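Search this site Enter keywords Go

Equipment Reviews > Classroom and Training Robotics > Open Days

Review: The Hurkum Tabletop Sorting Cell

The Hurkum cell was shown at the August open day of the Hastberg Technical Center, where visitors could watch the arm at work and speak with the staff who maintain it. This review is based on that visit and on the printed manual, which runs to 57 pages.

The cell is sold as a teaching system for colleges and training departments. It consists of a single arm, a control unit and the Seol software package. The work surface is chosen by the buyer. Hastberg has fitted a wooden board over a blue pegboard table and uses small plastic blocks in plain shapes and colors, among them hearts, stars, cylinders and cubes. Staff reported that the arrangement took one afternoon to set up.

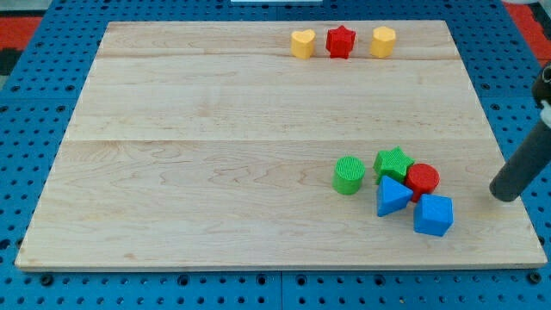
Can the arm be taught a new sorting task without programming experience?

Simple tasks can be entered through the menu screens, but any task with conditions, such as sorting by color and then by shape, requires a short script.

The demonstration was well organized. Each session lasted almost 65 minutes, including time for questions. The arm moved at a moderate speed and was quiet enough for normal conversation. The reviewer found the menus clear, although the text is small and the stop command should be easier to find on the screen.

The price quoted by the distributor, Berkska, is $2,174. A spare set of gripper tips costs a further $257, and buyers should include this in the first order. Delivery times were not available on the day.

The cell is recommended for introductory courses. Departments that need to handle heavy parts should consider a larger system.

Filed under: Robot Arms, Teaching Equipment, Demonstrations Attended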